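Last updated: 2021-04-28
By Nicanor Pacheco

Terside storage baskets and tubs, eight months in

Bought the first Terside basket last August, when we moved and the new utility room had precisely one shelf in it. Then bought more. Have now got them in the utility room, under the stairs, in the bathroom and one in the car boot which I keep meaning to bring in. So this is a review of the lot really, plus a moan about the Mellent ones I had before.

Short version: good baskets, annoying lids, buy the middle size.

Long version. The middle size takes a week of socks and pants for four of us, or all the cleaning stuff including the tall bottles. Sides stay put when you lift it full. The Mellent ones bowed out in the middle and the handle came off in my hand on the stairs, potatoes everywhere. No such trouble here so far. I weighed one loaded up with tins, 13 kilos, carried it out to the garage and back and nothing creaked. 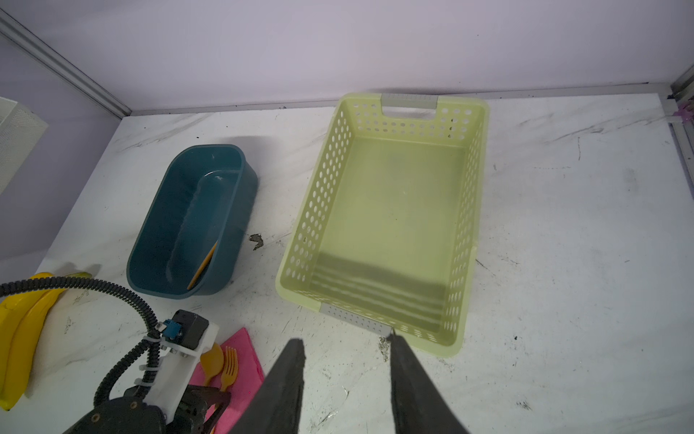
Holes are a mixed blessing. Great for veg and for anything damp, swimming things especially. Useless for pegs with narrow ends, small Lego, hair grips. For those you want a solid tub, and I'd get one tub for every couple of baskets if starting again. I didn't, and spent most of the autumn picking hair grips off the floor.

Lids. Oh dear. Sold seperately, and they only clip at the short ends, so if the basket's even slightly overfull the middle lifts and the whole thing pings off. Two of mine have cracked at the clip. I emailed Terside and got a polite reply and a replacement for one of them, not both. Don't bother with lids unless you're stacking, and if you are stacking, stop at three high. Four leans.

Cleaning is easy. Bath, squirt of washing up liquid, shower head. The dishwasher is a no according to the label and I believe it, having put one through anyway. Came out with a wobble on the bottom and now rocks on the shelf. My own fault.

Wall baskets next. Wire ones are a different job altogether and you can't just swap one for the other. Good for stuff you grab every day, keys, dog lead, post. Things fall through if they're thin. Fix them lower than you think, I put ours up at my own eye level and then no one else in the house could see what was in it. Had to fill the holes and do it again. Also use proper plugs, the little screws in the packet were no good in our plaster. 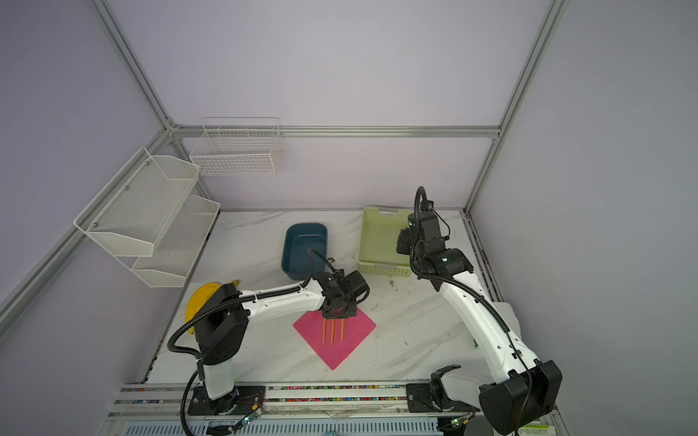
Wire and mesh baskets fixed to the walls above a marble-pattern top.

Price wise, the middle Terside was £19 when I got mine. Not cheap for a plastic basket. The Ibarra one is cheaper and fine for toys but the handles dig in once theres any weight in it. Estine do a nicer looking one, fabric lined, but you can't hose it down so no good to me.

Would I buy again? Yes to the middle size, yes to a tub. No to the lids. The large is too big to carry full, mine has ended up as a home for wrapping paper.

Still need to measure the airing cupboard. Will add a bit on the small size once I've tried it in there.

Related
Ibarra stacking crates: quick look
Peg bags, the good and the awful
Estine laundry bin, one year on
Sorting out the cupboard under the stairs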